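# Stewarding at the Seranska Harvest Assembly

The **Seranska Harvest Assembly** is an open-air gathering held each September on the common at Seranska. Its crowd control has been run since its third year by **Plitard**, a private stewarding firm, working alongside the district police. The arrangement is often held up as a model for mid-sized religious and civic events. The evidence for this is thinner than its supporters suggest.

## Background

The first two assemblies were policed entirely by district officers, who closed the river road and directed coaches to the football ground. No serious injuries were recorded in either year. The organisers nevertheless told the district council that the event had "outgrown" ordinary policing, a claim that rested on their own estimate of attendance. The council did not carry out a count.

Plitard was awarded the contract without a competing bid. Its proposal promised 300 trained stewards, a first-aid post at each gate and a lost children's tent beside the bandstand.

## Staffing

The figure of 300 appears in nearly every later account of the assembly, including the council's own leaflets. Sign-in sheets released after a request by the local writer Trudy Bright listed 200 names for the main day, a Sunday, and 60 of those were catering and parking staff. Plitard replied that the sheets were incomplete and that team leaders had signed in separately. It has not published the separate lists.

Training is also disputed. The firm describes a full course in crowd safety. Former stewards quoted in Bright's pamphlet *Hi-Vis* remember a talk in a school hall, a short film and a form to sign.

## Traffic and access

Under the present plan the river road closes at 6 a.m. and opens again when the senior police officer on duty agrees. Residents with a windscreen permit may use the mill lane. The plan makes no provision for deliveries, and shopkeepers have complained of this every year.

Coaches are sent to the football ground, as before, and visitors walk to the common from there. The walking route narrows at the footbridge, where the longest queues form. A second temporary bridge was proposed by De Haan, an engineering practice, and turned down on grounds of cost. The costings were discussed in private session.

## Claimed results

Plitard credits its methods with a fall in reported thefts and in lost children. Both fell, but reports in the earlier years were made to the police and are now made first to stewards, who pass on those they think serious. The two sets of figures do not measure the same thing. The often repeated statement that the common can be cleared of 1,000 people "in minutes" comes from a sales brochure and gives neither the number of minutes nor the date of a drill.

The district police have been careful in public. Their yearly notes thank the stewards for their help and say nothing on whether fewer officers are needed. The number of officers sent has stayed level.

## Influence elsewhere

The town of Grerora adopted a version of the plan for its own procession and dropped it after one year, going back to police marshals. Its council gave no reason. Supporters of the Seranska scheme blame poor weather, though the minutes of the Grerora meeting do not mention it.

## See also

- Crowd safety
- Road closure orders
- Private stewarding 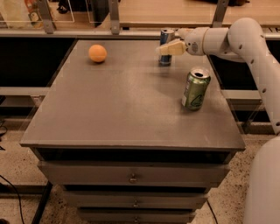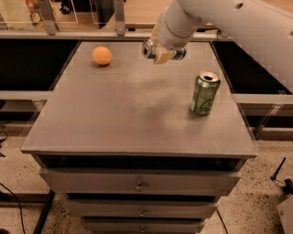 *Drinks can and orange ball with a white robot arm, two views.*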